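Progress report to the Gedard Fund, February 2025
Community recipe archive, year one

Hi all,

You asked for something short this time, so I'll try, but there's a fair bit to tell. As a reminder, your grant pays for collecting home recipes from families around Bodunau, testing them, and getting them into a book and a free website before the older cooks in town stop cooking. The last report ended with me worrying about whether anyone would hand over anything better than a tuna bake. I can stop worrying about that one.

We now have 770 recipes in the box. A lot are doubles (everybody's aunt made the same plum dumplings, and every family swears theirs came first), and a good few are just a list of ingredients with no amounts. "Flour, enough" is my favorite. I've been calling people back to ask what enough means, and the answer is usually an invitation to come over and watch, so I go over and watch. It's slow but it's the best part of the job, and I come home with jam.

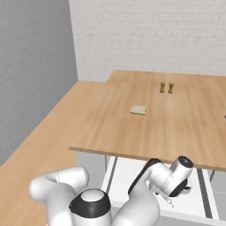 The money side is simple. We've spent a little less than planned on travel and a little more on groceries. Butter went up, and there's no way to test a butter cake without it. I moved $3000 from the printing line to the testing line after your okay by email, and that should carry us through the spring. Receipts are in the shared folder, sorted by month, and yes, I did finally scan the crumpled ones.

Testing

Out of everything that came in, 61 recipes have been cooked at least twice by someone who'd never seen them before. That's our rule, and I'm glad we stuck to it, even though it makes me look slow on paper. A recipe that works for the person who wrote it can go badly wrong for the rest of us. The sour rye loaf took five tries! The card said "leave overnight," and we had to work out that overnight in that family's back pantry meant a lot colder than overnight in my apartment. It's going in with a proper note.

The ones still giving us trouble are mostly preserves. I don't want to print a canning method from an old notebook without having it checked against current safety advice, so all the pickles and potted meats are on hold until that's done. If it drags on, I'd like to print the stories that go with them and leave the methods out of the first edition.

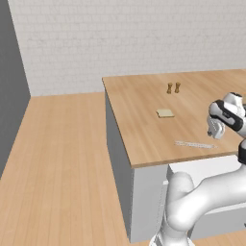 Report by the project coordinator, Bodunau Recipe Archive

The website is further along than the book. Wibisono built us the search page, and you can look things up by ingredient, by village or by holiday. People have been using the holiday search the most. The comments are on too, and I read them all before they go up — mostly folks correcting each other about dill. I've fixed three real mistakes thanks to those comments, including a teaspoon of salt that should never have been a tablespoon.

Where I've fallen behind is translation. About a third of the cards are in the old local dialect, and my reading of it is okay for food words and hopeless for everything else. Some of the margin notes are lovely, as far as I can tell, and I'd hate to guess at them. I've asked for help at the library and had two replies so far, both promising. There's nothing in the budget for this, so I may come back to you with a small request.

The book

Nitusus has quoted us for printing, and the price holds until summer. They want final pages eight weeks ahead. I think we can make that if I close the door on new submissions soon, which I keep saying and then somebody turns up with a shoebox. The plan is still one section per season, with soups first, and a blank page at the end of each for people's own notes.
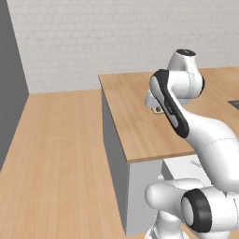
What's next

Finish testing the winter section. There are 20 recipes to go, nearly all of them soups and baked things, so no big surprises expected.

Get the preserves checked, or decide to hold them over.

Send you sample pages, one soup and one cake, so you can tell me if the type is too small. I think it is.

Settle on a title. I have a list and I don't love any of them, so suggestions are welcome.

Call or write any time if the numbers raise questions. I'm at my desk most mornings and elbow deep in dough most afternoons.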